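Folded pamphlets slide down in open-frame counter stands
Posted in Office & Print, 16 Jul 2026

Waqas Mohmand
I look after the literature table in a shared lab building. The handouts are folded pamphlets, dark with a glossy finish, white capitals up one edge and a large picture of a robot filling the rest of the cover. Each one is shown in a thin black frame with an open center. The pamphlet goes over the frame and is supposed to stay upright.

The problem is that the pamphlets bow. After a day or so the cover curves away from the frame, the fold works loose, and the sheet slides down until it leans on whatever is behind it. The table is pale white and the room lights are directly overhead, so any curve in a glossy cover shows up as a bright streak across the lettering.

What I have tried so far:
Removable putty at the top corners. Held for a morning, left a mark.
A frosted divider behind the stand. It stops the pamphlet falling backward but does nothing for the curve.
Refolding with a bone folder. Slight improvement, not lasting.

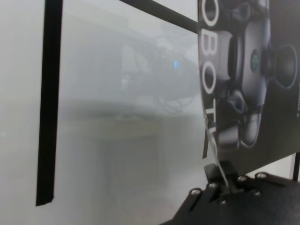
The stock is 170 gsm according to the printer, with a single fold. We ordered 2168 of them, so a reprint on heavier paper is not an option before August. I would prefer a fix that does not put adhesive on the cover, as visitors take the pamphlets away with them. The frames were bought from Gemska and came without instructions.

Is this a paper problem or a stand problem, and what is the usual remedy?

Asif Tanoli
Mostly paper, partly the stand. A coated sheet takes up moisture unevenly once it is out of the box, and it will curl across the grain. If the fold was made against the grain the two effects add up. To check the grain, take a spoiled copy and bend it gently in each direction without creasing it. The direction with less resistance is parallel to the grain. If that direction does not match the fold, no amount of refolding will make it lie flat.

For the copies you already have:

1. Keep them boxed under a flat weight and put out only what you need for the day. I put out 30 at a time.
2. Before setting one up, roll it lightly against the curl over the edge of the table. Use a clean cloth on the glossy side.
3. Put a stiffener inside the fold. Gray board, 1 mm, cut 8 mm shorter than the pamphlet on each side so it does not show. It stays with the stand when the pamphlet is taken.
4. Seat the fold squarely on the top bar of the frame. If the bar tilts even slightly, the sheet hangs from one corner and the opposite corner drops.

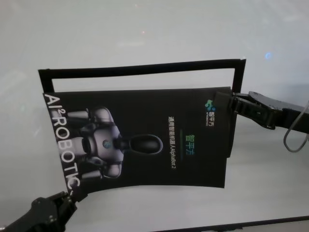 Point 4 was most of it for us, Waqas Mohmand wrote back two weeks later. Two of the frames had a top bar that was visibly higher at one end. I straightened them by hand over a table edge and the pamphlets on those stands have stayed level. The grain does run across the fold, so the printer will be hearing from me before the next order. I cut the stiffeners from the backs of old notepads – not as rigid as proper board, but adequate.

Coltetti
just use acrylic holders. the open frames are made for thicker card, anything thin is going to slump. the Flasus ones with a front lip are fine and you can wipe them down

Asif Tanoli
Acrylic works, with one reservation. A front lip will hide the bottom of the cover, and on a design with lettering running the full height of one edge you lose the last letter or two. Measure the lip before you buy. If humidity in the room goes above 70 percent for long periods, the sheets will curl inside acrylic as well – it only takes longer.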